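Farmer's walk

The farmer's walk, also called the farmer's carry, is a strength exercise in which a person holds a heavy weight in each hand and walks a set distance. It trains the grip, the upper back, the hips and the legs at the same time. It is used in general fitness and is also an event in strongman contests.

Technique

The weights are lifted from the floor with a flat back, as in a deadlift. The walker then stands tall, keeps the shoulders down and takes short, quick steps. The weights should not swing.

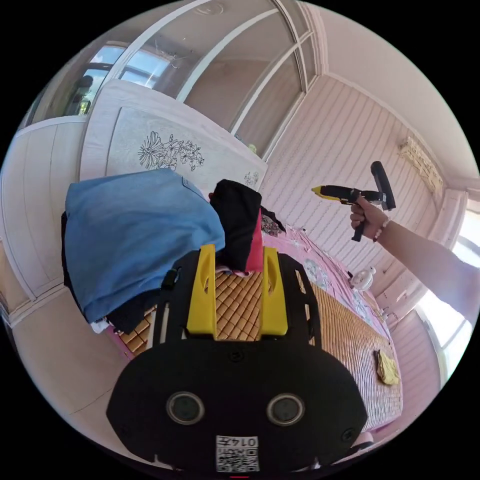

Dumbbells and kettlebells are the most common choice in gyms. Special handles, which can be loaded with plates, allow heavier work, but they are long and turning with them is difficult. For this reason many courses are straight.

Variations

In the suitcase carry only one hand is loaded, so the muscles at the side of the trunk must work harder to prevent leaning. In the rack carry the weights are held at the shoulders. A mixed form, with one weight low and one overhead, is taught by the coach Suryani Tarigan at the Pondwood gym in Jarkport.
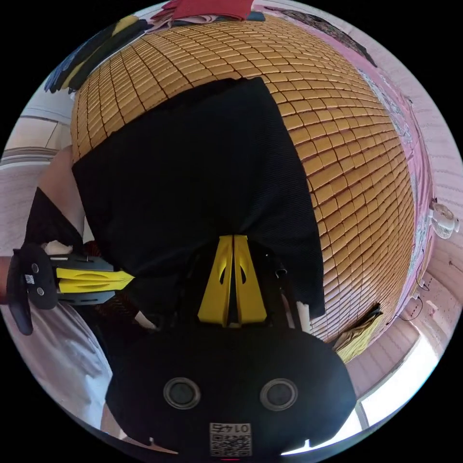
Black garment on a mat of small wooden tiles.

Training

Beginners usually carry a light load for a short distance and rest fully between walks. Tarigan's programme for new members has 6 walks in a session, with a total distance of 200 metres - experienced members cover 400 metres. The load is increased only when the posture stays the same until the last step. Grip is often the first thing to fail, and straps are generally avoided.

See also: Deadlift, Sandbag carry, Yoke walk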